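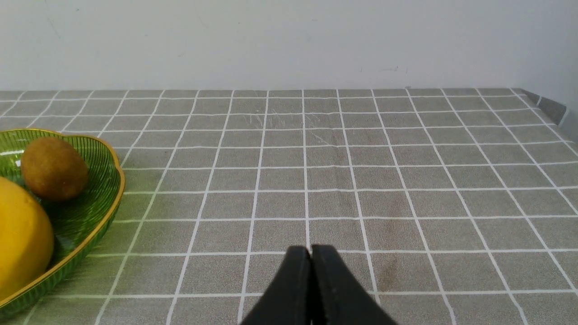
Print this section | E-mail this section

Section 3. Covering and Setting the Table

The Fedholm table is supplied without a finished top. It is meant to be used with a cloth in place at all times. Any gray grid cloth will do, but the steps below assume the Wulness cloth, which has thin white lines printed in squares. The lines make it easier to get the cloth straight.

3.1 Fitting the cloth

1. Push the table up to the wall before you start. Moving it later will drag the cloth out of line.
2. Wipe the top and let it dry.
3. Lay the cloth down folded, printed side up, with the fold running along the middle of the table.
4. Open the cloth toward the wall first, then toward you.
5. Line up one white line with the back edge of the table. Check it at both corners.
6. Smooth the cloth from the center outward with the flat of your hand.
7. Fold the cloth down over the open sides. Press the fold lightly with your fingers.

Note: The lines may bend a little close to the corners. Lift the cloth at that corner and lay it down again. Do not pull on it from the side.

Note: The Wulness cloth is 172 cm long. If your table is shorter, let the extra length hang at the end farthest from the door.

CAUTION: Do not pin or staple the cloth to the underside of the table. The edge strip will split.

3.2 Placing the fruit bowl

1. Wash the bowl in warm water with a little dish soap. Bowls with a metallic-colored rim should be washed by hand.
2. Dry the underside. Water trapped under a bowl will leave a ring on the cloth.
3. Set the bowl to one side, toward the left or right end of the table, so the middle stays free for plates.
4. Keep the whole base of the bowl on the table. The wavy edge may reach past the base, so check from the side as well as from above.
5. Put in the fruit. Larger pieces go in first.

Do not slide a full bowl across the cloth. Lift it with both hands under the base, never by the rim.
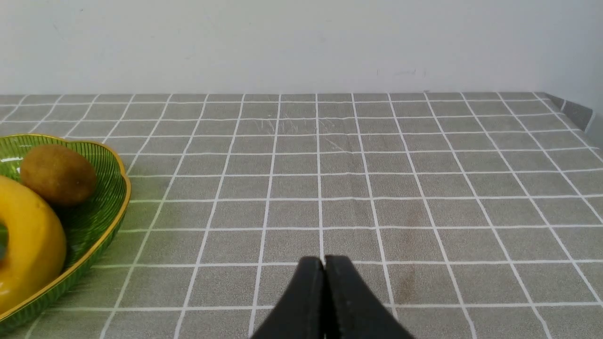 Marion Baxter
Product Guides Editor

3.3 Marks and stains

Gray cloth hides crumbs well but shows brown marks, mostly from tea, coffee and cut fruit. A faint brownish streak that crosses several squares can often be treated with the cloth still on the table.

1. Slip a folded towel under the stained part.
2. Dab with cool water. Work from the ends of the streak toward the middle.
3. Put a drop of clear dish soap on a damp sponge and dab again.
4. Blot with a dry towel. Repeat once if needed.
5. If the mark is still there when the cloth has dried, take the cloth off and machine wash it on cool.

Thin whitish scuffs are a different matter. Try a soft, dry brush first, going along the white lines. Water tends to spread them. Scuffs that do not brush out will not harm the cloth.

CAUTION: No bleach. The printed lines will fade before the stain does.

Wait 36 hours after washing before you put the cloth back on the table. For a replacement cloth, quote part number 457.

Related sections
Section 2. Attaching the Fedholm Legs
Section 4. Chairs and Seat Pads
Section 6. Storing Table Linens
Parts List and Ordering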